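The Sail Loft Above the Harbor at Nolville

Hanne Hirvonen learned to cut sails from her uncle, and she still uses his shears. They are heavy and too big for her hand, and she has wrapped one of the handles with waxed twine. I visited her on a Saturday in July, when the harbor at Nolville was full and the telephone in the loft did not stop ringing before noon.

"In summer they all call because something has torn," she said. "In winter, when I have time, they forget that they own a sail."

Her loft is on the upper floor of the old Kravets chandlery. The shop downstairs closed long ago, but the name is still painted on the wall facing the water, and skippers who come in from the bay use it as a mark. The floor of the loft is 55 feet long. This length decides which work she can accept. A mainsail for the local sloops fits easily. For the bigger schooners she must fold the sail and work on one part after another, and she does not like it.

She came to Nolville as a young woman, to crew on a boat called the Flandell. The plan was to stay one season. The Flandell was a gaff-rigged sloop built in the yard at Clurnavbridge, 3 hours up the coast, and her mainsail was already old.

"The skipper said to me, you have sewn before, so you repair it. I had sewn with my uncle, yes, but I had never made a repair alone. I worked on the deck with a palm and needle for four days. My stitches were ugly. But they held until September, and then he asked me to make the new one."

This new sail had 536 square feet of cloth. She made it on the floor of the church hall, which she had to leave every evening before six. She remembers carrying the whole thing out in her arms and back in again the next morning. The skipper paid her with some money and with a sewing machine, a long-arm model that stands now under the north window. It has a different motor today, but the rest is the same.

Her only employee is Visitación Paredes, who has been in the loft for six years. Before this she repaired awnings and tents, and in the first weeks she found the sailmaking very slow.

"With an awning, you want it flat," Paredes told me. "A sail has to have a shape inside, and you can't see the shape when it is lying on the floor. I did not trust this. I asked Hanne all the time, how do you know? And she said, you will know when they hoist it. That was not a good answer for me."

Hirvonen laughed when she heard it. She says that she explains better now.

The two women divide the work by temperament. Hirvonen does the measuring on board and the cutting. Paredes does most of the machine work and all the smaller jobs, such as sail covers, spray hoods and the foul-weather clothes that people bring in at the end of a bad week. The clothes began as a favor for one fisherman. Now they pay for the heating of the loft.

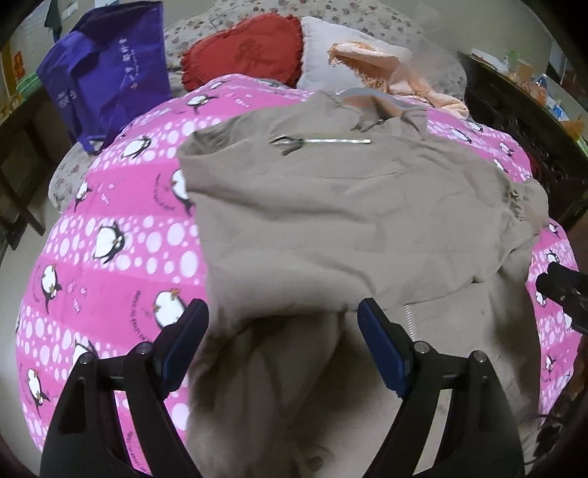
A jacket laid out on a pink printed blanket.

"A good jacket is worth to repair," Paredes said. "People throw it away for one zipper. I put in a new zipper, I sew again the pocket, and they have it for ten more years."

I asked if there is still enough work for a loft of this size. Hirvonen thought about it for some time. Many owners order their sails from far away now, she said, and they send the measurements by e-mail. Sometimes the sail arrives and it is too long on the foot, and then they come up her stairs with the bag on their shoulder. She recuts it and she does not make a speech.

"Perhaps I make a small speech," she said.

Last winter they finished a new suit of sails for the Flandell, which has a new owner and has been rebuilt at Clurnavbridge. The owner wanted the old cut, with narrow panels, and hand-sewn rings at the corners. Hirvonen counted 135 hours for the handwork alone and she did not charge for all of them. She went out for the first sail with a notebook and wrote down only two corrections, both on the jib.

She does not speak about retirement, but she has begun to write the patterns down properly, with a date and the name of the boat. Before, she kept the numbers in pencil on the wall beside the door, and some of them only she can read. Paredes is copying them into a book on quiet afternoons. They have reached the window. After the window comes the part behind the stove, where the oldest numbers are, from the church hall time, and Hirvonen will have to sit beside her for those.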